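Week 4 notes: Why surfaces wear where they do

These are my tidied-up notes from the session, for anyone who missed it or couldn't read my handwriting. The reading is still chapter three of the Nultier booklet, and please do the Grukwood stairs sheet before the October visit.

We started with stairs, as I always do. The back staircase at Grukwood has 37 treads, and if you go up slowly you can see how people have used it. The dips sit off to one side, next to the handrail, and they're deepest near the bottom where folk turn in from the yard. Manikandan Devadiga measured every tread for his project and his table is the one on your sheet (the 40 in the last column is millimetres, sorry, I left the unit off).

So, first idea: wear is a map of contact. Feet, hands, chair legs, buckets, whatever goes over a surface most often will leave the clearest mark. Second idea: a coating and the stuff underneath it wear quite differently, and you have to work out which one you're looking at before you say anything clever about age.

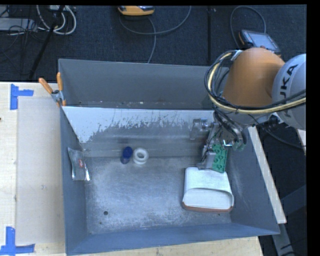

Paint and other pale finishes hardly ever go evenly. On a door it's usually the patch by the handle that goes first, then the bottom where shoes catch it. Look for the boundary, because that's where the useful information is. The sloping panel inside the grey bin is a good one to practise on: whitish higher up, bare metal lower down, and a ragged, scratched line between the two that dips furthest at the left corner. Sketch the line before you start guessing at causes – I mean it, I mark the sketch separately!

After the break we did floors. The old hall at Viller was relaid with 196 boards, and the caterers' route from kitchen to top table still shows up as a dull stripe when the light's low. Go at four in the afternoon if you can. Polish muddles things, so do ask when a floor was last done.

For next time: pick one worn surface at home, draw it from above, and mark the edges of the wear in pencil. One side of paper is plenty. Bring a soft rubber and the Amin tracing sheets if you've still got yours.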